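How to Split One Dried Bunch Between Two Vases

August 11, 2019
By the Zurnik Home Desk

Most dried bunches are sold too full for the vase people put them in. The stems get jammed together, the small blooms end up hidden in the middle, and the whole thing leans. Dividing the bunch between a tall vase and a short one fixes this, and it takes less than half an hour.

You will need one dried bunch, a tall vase with a narrow mouth, a shorter round vase, a pair of sharp scissors, and a sheet of newspaper. Floral tape helps but is optional. Plain white vases are the easiest to start with. They don't have to match exactly.

Step 1. Set out the vases. Clear the table and put the tall vase at the back. Place the short one in front of it and a little to the left, close enough that the two overlap when you look at them straight on. Leave space between them so you can get a hand in. If either vase was washed recently, let it stand overnight first. Any water left in the bottom will rot the stems.

Step 2. Put the whole bunch in the tall vase. Don't cut anything yet. Loosen the tie, lower the stems in together, and let them fall outward. A narrow mouth does a lot of the work by holding the stems at the neck while the tops spread.
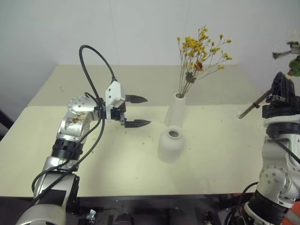
Step 3. Decide what stays. Stand back a few feet and look at the outline first. Long branches that reach out to one side should stay in the tall vase, even if they look uneven. Yellow flowers on long thin stems are good for this. Look lower down for anything short, dark, or heavy-headed. Those are the stems to move.

Step 4. Pull the short stems. Hold the neck of the tall vase with one hand and draw each stem straight up, slowly. If it catches, turn it a little. Dried heads snap off when they are pulled sideways. Lay the stems on the newspaper with the heads all facing the same way.

Step 5. Cut to length. For the short vase, the flowers should stand no more than one and a half times the height of the vase. Measure against the outside before you cut. Cut at a slant, and take off less than you think you need.

Step 6. Fill the short vase. Start with the largest head, slightly off center, and let it rest on the rim. Add the others behind it. Three to five stems are enough. If they slide around, wrap the ends together with tape below the rim.

Keep both vases out of direct sun, which fades yellow quickly. Dust with a hair dryer on the cool, low setting, held at arm's length.

Comments (3)

Rerska
I used dry rice in the bottom of the short one to hold the stems up. Works fine and you can't see it.

Nseir
Does hairspray help with shedding? My yellow ones drop bits all over the shelf.

Flamov
Nseir, a light coat did for mine. Spray outside and let it dry before you bring them back in.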